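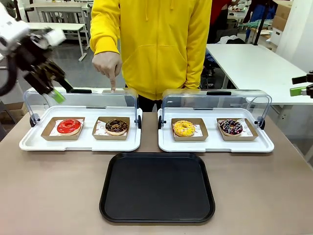

week 9 notes, chores + counters. typed up fast from my lecture outline so expect gaps. Read before section. Dullen chapter is still the background reading, skim the math.

Main question for the week: can a machine do an ordinary job of work yet, at home or behind a counter, the kind a new hire learns in a morning? Short answer = some, in some rooms, with someone near by. Long answer is the rest of this handout.

## 1. What counts as "doing the chore"

People talk past each other here. Four different claims get squashed into one sentence ("the robot can serve food"):

- did it once, on a good day
- does it most times, same table, same objects
- does it in a place it has never been
- does it all day and someone would pay for it

First one is a video. Second one is a paper. Third is rare. Fourth is what your relatives mean when they ask you at dinner. When you read anything for this class, write in the margin which one is being claimed. Half the arguments in section go away if you do this.

Also: a chore has a start and an end that a person would agree on. "Pick up donut" isn't a chore. "Customer wants the red one, give them the red one, case closed again after" is a chore. The closing again part gets dropped from task definitions all the time and then the second customer can't be served.

## 2. Worked case: the pastry counter

Going to use this one the whole lecture. Two display cases, clear lids on hinges, donuts in paper-lined trays, a serving tray out front. Someone asks for one. Break it down.

**a) know which one.** Person points, or says it, or both. Pointing through a clear lid is nasty. Finger is over the case, which donut does it mean? Depends where the person's eyes are, and a lot of setups don't see the head at all. Speech helps ("the yellow one") until there are two chocolate ones. Then you need to ask back. Asking back is a skill, most systems don't have it, they guess.

**b) open the lid.** Lid is see-through and shiny. Depth sensors do badly on clear plastic, they read what's behind it or they read nothing. The handle is the thing you can find so go for the handle. Then the lid swings on an arc, hand has to follow the arc. Pull straight up and you lift the whole case off the table, which I have seen happen, the pastry goes everywhere.

**c) does the lid stay up?** Some do some don't. If not, one hand holds and the other one reaches in. This is why everybody suddenly wants two arms.

**d) grab it.** Soft, sticky, no two the same. Squeeze too hard = thumbprint in the glaze, nobody pays for that. Too light = drops. Grab the donut or grab the paper tray under it? Big design choice!! Tray edge is stiffer and repeats better. Bare donut is what a person with tongs would do. If you take the paper tray you also don't need to clean the fingers after.

**e) carry + put down.** Easy part, mostly. Watch the neighbors, spaces between trays are tight and the wrist is wider than the fingers. People forget the wrist.

**f) close up.** See section 1.

Exercise for section: which step fails first if you move the cases over by one hand width? Which if the lights change? Have an answer for each, one line is fine.

## 3. Success rates, and how they multiply

Say every step above works 95 times in a hundred. Six steps. Multiply it out, you land near 74. So one customer in four has a problem, from parts that all looked great on their own slide. Do this on paper yourself, it sticks better.

Fix isn't only better steps. Fix is noticing. A person who drops the tongs picks up the tongs. If the machine can tell that the lid didn't open and try again, that step goes from 95 to nearly 100 without getting any better at lids. Retry is cheap on a lid. Retry is not cheap on a donut that's face down.

So sort the steps:

| step | can you retry? | what it costs |
|---|---|---|
| which one | yes, ask | a few seconds, mild annoyance |
| open lid | yes | time |
| grab | sometimes | maybe the donut |
| carry | no, if it falls | the donut + cleanup |
| close lid | yes | time |

Valbona Mladenović's guest talk in April made the same point with dishwashers, if you missed it get notes from someone. Her version: loading plates is retryable, loading wine glasses isn't. She'd rather ship a machine that does plates and leaves the glasses on the counter. I agree with her, Man-sik Kwon does not, he thinks a half done chore is worse than none becuase you still have to go to the kitchen. Discuss.

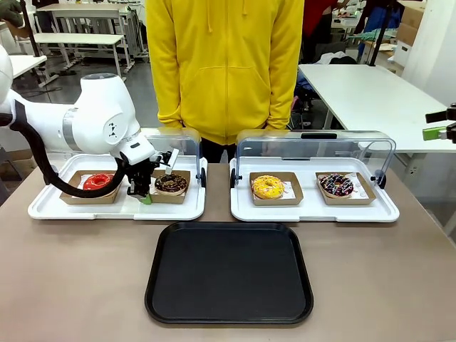

## 4. Where the demos come from

Two routes, mostly.

**Scripted.** Someone measures the table and writes down every position. Works great, breaks when bumped. Factories run on this and there's nothing shameful about it. If you control the room, control the room. The Ivanov line we looked at in week 3 is this: same part, same place, all shift. 600 parts and then a person swaps the bin.

**Learned from people doing it.** A person drives the arms through the job over and over, the model copies. Handles mess better. Doesn't tell you why it failed. And you need a lot of runs, with variety. For the Bitska homework set we gave you 70 runs of one task, on purpose too few, so you can see what happens. What happens is it works in the exact spots that show up in the runs and gets vague in between.

Variety is the thing to look for when you read. Same four donuts in the same order every time = it may have learned "second slot" and not "chocolate". Test: swap two of them. Cheap test, amazing how seldom it's in the paper. Also swap the person. Tall, short, left handed, mumbles, points with a whole hand.

Mixed routes exist, e.g. learned grab with a scripted lid. Kind of ugly, works well. I'd start there.

## 5. Home vs shop floor

Students usually guess home is easier, no deadlines, small loads. Wrong way round I think.

Shop floor:
- same counter every day, you can bolt things down
- you can change the stuff to suit the machine (bigger handles, marked trays, lids that stay up)
- trained person near by
- enough repeats to pay for it

Home:
- every kitchen different, and different again after dinner
- owner won't change the handles
- kids, cats, a wet floor
- each chore happens maybe once a day, so one machine has to do lots of them

Last one is the killer. A shop can justify a machine for one job. A house can't, except where the job got its own box a long time ago: dishwasher, washer, dryer. Those are robots if you squint. We solved them by changing the chore to fit a box. No hands at all. Nobody stands at a sink scrubbing with metal fingers. Keep that in mind when someone says it must look like a person.

Counter jobs sit in the middle. Bolted down furniture, but the customer is a member of the public and does what they like. Leans on the glass. Changes their mind after the lid is up. Reaches in themselves.

## 6. Safety, quick

Arms that work with a person across the table need: slow speed near hands, soft stop when touched, a stop button the *other* person can reach. Not just the operator. Food adds cleaning. Anything that touches it has to come off and get washed, and fingertip pads wear out, so ask what happens at pad change. Does the grip still work with new pads? Ask it every time.

Also hinges pinch. Lid coming down while customer's finger is pointing at stuff. Boring, real.

## 7. So, yet?

My scorecard, argue with me:

- Vacuuming flat floors: yes, years ago
- Folding a towel: yes but slow, needs a clean table
- Folding whatever comes out of the dryer: no
- Moving known boxes in a warehouse: yes
- Handing over a pastry on request, fixed counter, helper near by: getting there. level 2 in my list from section 1
- Same thing at a bakery it never saw, Saturd— busy morning, line out the door: no
- Cleaning a bathroom: no, and not close
- Cooking: depends what you call cooking

Man-sik wants it noted he'd move towels to "no". Fine, noted.

## Homework

Due before next section, 2 pages max, hand drawn diagrams ok.

1. Pick a chore you did this week. Write start and end so a stranger would agree on them.
2. Break it into steps. Mark each: retry / no retry / depends.
3. Guess a rate for each step and multiply. Show the multiplying.
4. Change ONE thing in the room to make it easier for a machine. Not the machine, the room. What does it buy you?
5. Which of the 4 claims would you be willing to make for your chore today, and what would you have to see to go one up?

Holon login for the sim is the same as last time. If the arm falls through the table restart it, known bug. Don't do the laundry as your chore, I've read enough laundry.

Reading for next week: rest of the Dullen chapter plus the short piece on how to report failures. bring a printed copy, projector in that room is bad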